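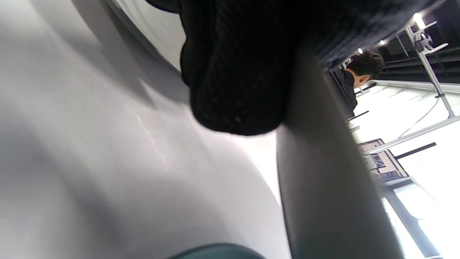
Clallier replied before the original post had even come out of the moderation queue: if the replay looks wrong, check the start of each recording before you touch the training settings. The full post is below.

Too many wasted recordings, what am I doing wrong?
Posted by Closthorpe, 25/07/2025

I have been collecting examples for a table clearing task since May. We use a hand-held gripper with a camera on it, one person per table, and the job is to pick up a plate and put it down on top of another one. The target for the first round is 800 good recordings. So far I have 300 that pass the checks, and nearly as many again that get thrown out.

The rejected ones mostly fail for the same reason. The tracking loses its place in the first moments and the path it works out jumps sideways. When I play it back the gripper seems to go through the table. The rest of the recording is often fine, but the script drops the whole thing.

I have tried going slower and it made no real difference. I have also tried wiping the lens between takes. The people doing the recording have all read the same instruction sheet, so I don't think it is down to one person.

Is there something I should change in how we record, or should I loosen the check and let more through? I would like to keep the ones I have already if I can.

Clallier

As I said, look at the start. If people press record while the gripper is pointing at a wall, a chair back or anything else large and plain, the tracking has very little to hold on to. A bare tabletop close up is nearly as bad. Have them hold the gripper at chest height facing the middle of the room, press record, wait 2 seconds, then move in to the plates. Same at the end - back off from the table before stopping.

Don't loosen the check. I did that on a drawer opening task and the trained arm learned to twitch at the start of every go. It took me longer to find the bad examples afterwards than it would have taken to record them again.

For the ones you have, try trimming. If the path is steady after the first jump, cut everything before that point and run the check again. You will lose some of the approach, but the grasp and the placing are the parts you are short of. Keep the untrimmed files somewhere in case you change your mind. 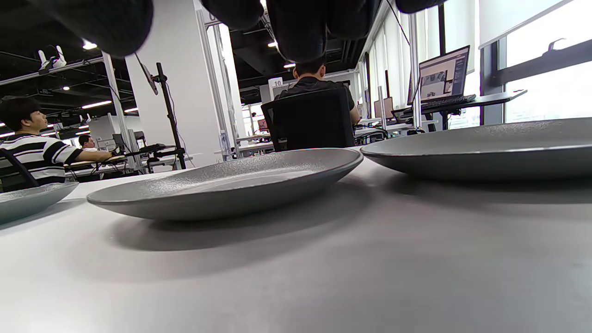 Does it matter if the plates start in the same place every time? It does, and you should move them between takes, or the system will learn the places and pay no attention to the plates.

That was going to be my other point. When I looked at my own first batch the plates were in more or less the same spots all the way through, and the arm was useless as soon as one was shifted by a hand's width. I now change the layout every 3 recordings and swap which plate gets picked up. It is dull work but it helped more than any setting I changed.

Ratanaporn

slow is not always better. ours got worse when people went slow because they stopped and started, and the stops are in the data too. just move at a normal speed

Idel

Agree with the first answer on trimming, with one warning. If you cut the start off some recordings and not others, write down which ones. We forgot, and then could not work out why half of our set began with the gripper already over the plate. We put a letter t on the end of the file name now.

Also check that your clocks match, if the gripper opening is logged separately from the video. A small delay there looks a lot like bad tracking when you play it back. Tap the fingers together once at the start of a session and see whether the log and the video agree.

Closthorpe

Thanks all. The clocks were fine when I checked. I went through a batch of the rejects and most of them do start with the camera close to something plain, so I have added the wait to the instruction sheet. Will trim the old ones next.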